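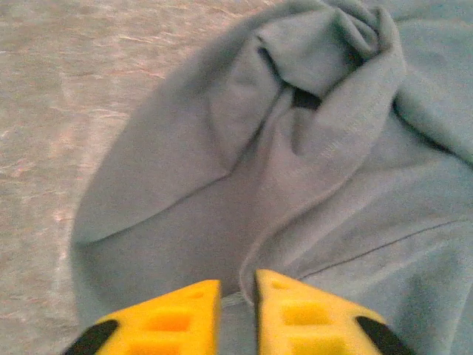 Grey fleecy fabric, two yellow fingertips.

Thread on Melnyk's retirement, for those who only saw the last two fights. I watched most of her career from the cheap seats in Brustanville, so this is mainly about the home cards.

She started as a judoka and it showed. The first three pro fights all went the same way: clinch, outside trip, scarf hold, and then a long wait while she worked out what to do next. She won two of them on points and lost the third.

The loss was to Pratham, who was the better wrestler then and probably still is. He runs the gym now, for anyone confused by the name. Sorry, I should be clearer. Pratham is the gym. The fighter was Perron, Solange Perron, who fought out of it.

Perron beat her by sitting in half guard for most of three rounds and landing short elbows. Not much to look at. The crowd booed and the judges had it 30-27 across the board.

Melnyk took 705 days off after that. Knee surgery first, then a promoter who folded before paying anyone. When she came back she was a flyweight, and she had a jab.

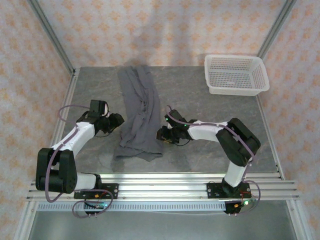 By Solange Perron

Yes, same Solange. I've had this account since I stopped competing and I still get asked if I'm a fan page. I wrote the bit above in the third person out of habit, from doing programme notes.

So, from the other side of the cage. In our first fight her grips were very strong and her feet were slow. I knew if I kept her hips flat she would hold on and wait for the referee. That was the whole plan.

The rematch was in January, on the Prosari card. Paid attendance was 796, and the hall is not big, so it was loud. I walked in expecting the same person.

She jabbed me for five minutes. I shot four times in the first round and got one, and she was up again before I had settled. My corner told me to go to the body. I didn't, and I can't give you a good reason.

Second round, she caught a kick and tripped me with it. Same outside trip as years before, only this time she passed straight to mount. I gave up my back and she had the choke 48 seconds later. I tapped with my left hand as the right was trapped.

People ask whether we'll do a third. No. She's finished and so am I. She is teaching the beginners' grappling class and I hold pads for the amateurs.

If you want one fight of hers to watch, skip both of ours. Find the five-rounder that ended in a draw. She landed 569 strikes by the promotion's own count, which I think is generous, but the fourth round is very good.

I'll put up the scorecards for that one when I've found them.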